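Duvham Playhouse: pre-show lighting inspection
Completed by Drita Vukčević, Thursday, before the half
Rig: house rig plus hired Pruster battens

1. Safety bonds on all overhead fixtures
PASS, eventually. Bar 2 had a bond clipped neatly to itself. It was very secure. It was holding nothing.

2. Hook clamps tight, wing nuts finger-tight plus a bit
PASS. Chidubem Tijani has his own idea of "a bit". Bring the adaptable spanner for the get-out.

3. Bar loading within limit
PASS. Bar 3 carries 274 kg against a limit of 325 kg. Please stop asking if that leaves room for the mirror ball.

4. Portable appliance test labels in date
FAIL. One floor lamp was last tested in April, year illegible. Lamp removed from stage and put in the quarantine cupboard, which is filling up nicely.

5. Cable runs taped or ramped at crossings
PASS with comment. The stage left run is taped with three colours of tape, in layers. Future historians may date it.

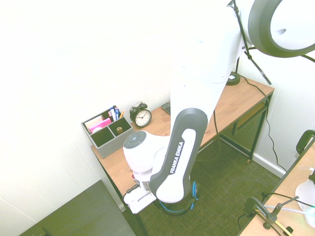
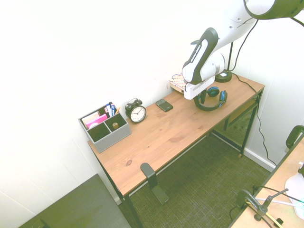
6. Gel frames and barn doors secured
PASS. Aurelia Grabner has asked for a warmer amber on the cyc. Noted, and not a safety matter, however often it is raised at safety meetings.

7. Dimmer room clear and ventilated
FAIL. Two costume rails and a papier-mâché goose in front of the vents. The Climenix fan was doing its best. Rails moved; goose awaiting collection by wardrobe.

8. Emergency lighting, full discharge test
PASS. All fittings still lit at the end. Ifeoma Bashir sat in the dark with a stopwatch and says she has had worse evenings here, mostly in the second act.

9. Haze machine fluid and detector isolation
NOT DONE. The isolation key is with Salamatu Bashir, who is at the dentist. No haze until it's signed for.

10. Ladder inspection
PASS. Feet good, stiles straight, tag present. Still 40 cm too short for bar 4. Use the tower.

Recheck items 4, 7 and 9 before the house opens.
Signed: D. Vukčević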